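Packaging and Returns Notes
October issue

Item 4: Dimensional weight on soft mailers, and why your invoice says something else

Several members wrote in after the last issue to ask about adjustment lines on their carrier invoices. The pattern was the same in most of the letters. A seller ships a light, soft item in a polyethylene mailer, buys a label at the scale weight, and two weeks later finds a correction charge that is larger than the margin on the item. This piece covers how those corrections arise, how to measure a soft parcel so that your figure and the carrier's figure agree, and what to keep on file if you want to dispute one.

Actual weight and billable weight

A carrier that uses dimensional pricing computes two weights for each parcel. Actual weight comes from the scale. Dimensional weight is length times width times height, divided by a divisor set out in the service terms or in your contract. The larger of the two is the billable weight. Fractions are normally rounded up to the next whole pound, and each dimension may be rounded before the multiplication is done. Check the order of operations in your own terms. Rounding the three dimensions first can move a small parcel up by a pound on its own.

Some services apply dimensional weight to every parcel. Others apply it only above a volume threshold, or exempt certain flat products. A padded or poly mailer isn't automatically exempt. The exemption belongs to the service, and the material of the bag has no bearing on it.

Where soft parcels go wrong

A rigid carton has three dimensions that don't change between your bench and the carrier's hub. A poly mailer has none that are fixed. The flat size printed on the bag supplier's carton is the size of an empty bag. Once filled, the bag gets shorter and narrower as it gets thicker, and the amount depends on how the contents settle.

Automated measuring equipment takes the smallest rectangular box that would enclose the parcel as it passes. It doesn't press the bag down. A loose corner that stands up by two inches counts as two inches of height over the full length and width. Trapped air has the same effect. A sweater sealed into an oversize bag without pressing out the air can measure nearly twice the height of the same sweater packed tight.

Afshin Abbasi, who handles outbound freight for the Masana knitwear group, ran a comparison for us on a single product, a folded cardigan. He used two bag sizes and sealed each bag twice, once as it came off the bench and once after pressing the air toward the open end. The larger bag with air left in produced the worst result, as expected. The surprise was the order of the middle two. The smaller bag with air left in measured worse than the larger bag pressed flat. Bag size matters less than how the bag is closed, at least for knitted goods.

A bench procedure that holds up

The following sequence is the one used at the Meltamberg shared packing room, written out by Špela Vidmar and lightly edited here. It assumes a bench scale, a flat surface beside it and a rigid rule.

1. Zero the scale with nothing on the plate. Do this at the start of each session and again after the scale has been moved. If you weigh in a tray, tare with the tray in place.

2. Fill the bag and move the contents to the bottom seam. Lay the bag flat, press from the seam toward the opening, and close the adhesive strip while pressure is still on.

3. Fold any excess length under and tape it down along the whole edge. A fold held by one piece of tape in the middle opens at both corners and will be measured open.

4. Weigh the parcel with the label and any document pouch attached. The whole bag has to rest on the plate. If a long bag droops onto the bench, part of the load is being carried by the bench and the reading will be low. Use a stiff board on the plate and tare it out.

5. Let the reading settle. On older scales the stable indicator comes on before the last digit has stopped moving.

6. Measure length and width at the widest points, including seams and folds. Measure height by laying a rule across the top of the bag and reading the gap to the bench at both ends. Take the greater value.

7. Round up, enter all three dimensions and the weight, and print. Don't leave the dimension fields at the software's default.
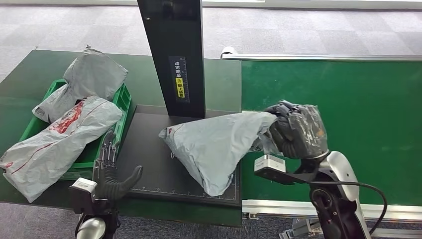
8. Stage sealed parcels in the outgoing crate with no weight on top of unsealed work. Compression after sealing can open an adhesive strip along part of its length, and a bag that has taken in air again will not match the dimensions on its label.

Step 7 causes more corrections than all the others put together. Most label software stores a default package and applies it silently when the fields are blank. If the default was set up for a small carton two years ago, every mailer you send carries those dimensions.

Scale accuracy

A scale that reads an ounce low does little harm in the middle of a weight band and costs you a correction at the edge of one. Keep a check weight at the bench. Certified weights are inexpensive in the smaller sizes, and an uncertified object of known weight is good enough for a daily check if it's kept clean and dry. Record the reading each morning. Drift shows up in the log well before it shows up on an invoice.

Three conditions account for most of the bad readings we hear about. One is a scale that sits on an uneven or flexing surface. Another is a moving air stream from a heater or fan, which affects sensitive models with a large plate. The last is a plate that touches something at the side – a crate, a cable, a roll of tape – so that part of the load goes through the contact. Leave a finger's width clear on all sides.

If your scale has a bubble level, look at it after each move. If it has none, place the check weight at each corner of the plate in turn. The four readings should agree within one display division. If they don't, adjust the feet and try again before sending the unit out for service.

Disputing a correction

Carriers allow a limited period for disputes, and it is usually counted from the invoice date. Asnakech Nigatu, who does the books for four sellers in Fedville, recommends downloading adjustment lines every Wednesday and sorting them by the size of the change. Small corrections on many parcels point to a scale or rounding problem at your end. A single large correction is more often a measuring fault at the hub, such as two parcels passing the sensor together.

She went through 600 labels for one of her sellers and found 14 adjustments. Of those, 12 traced back to blank dimension fields. The other two were disputed and refunded. Her advice is to fix your own process first and dispute only what is left. A file of weak claims takes longer to review and doesn't help the strong ones.

For a dispute, keep the following:

The tracking number and the invoice line.
The weight and dimensions as entered at label purchase.
A photograph of the parcel on the scale with the reading legible.
A photograph with a rule in place for each dimension, or one photograph with two rules.
The product's packed weight from your own records, if you ship it often.
The scale check log for that day.

The last of these is rarely asked for and carries weight when it's supplied. A packed weight taken from many identical shipments is also useful, particularly for goods with little variation from unit to unit.

Choosing bag sizes

Lutz Kramer asked whether it's worth stocking more sizes of mailer in order to reduce dimensional weight. For most small sellers the answer is no. Each added size takes shelf space, slows the packer down and raises the chance that the wrong size is picked. Two sizes with a firm rule on folding and pressing will cover most soft goods. Consider a third if you ship a product that regularly falls between them, and work out the cost per parcel over a full month before ordering a case.

Film thickness is a separate question. Thinner film presses flat more easily and holds a fold better under tape. Thicker film resists puncture and springs back at the fold. If you move to a thicker bag, measure a few finished parcels again, even when the flat size of the bag hasn't changed.

Next month

Sarmīte Navickas will cover customs declarations for mixed-material garments, including how to state fiber content when the lining and shell differ. She'd like to see rejected declarations from members, with the buyer's name and address removed. The bag supplier comparison that was planned for this issue has been moved back one month while we wait for samples from Engelhardt.

Corrections to last month's tape article: the adhesion test was run on 400 strips, and the table heading gave the wrong total. The results in the table are unchanged.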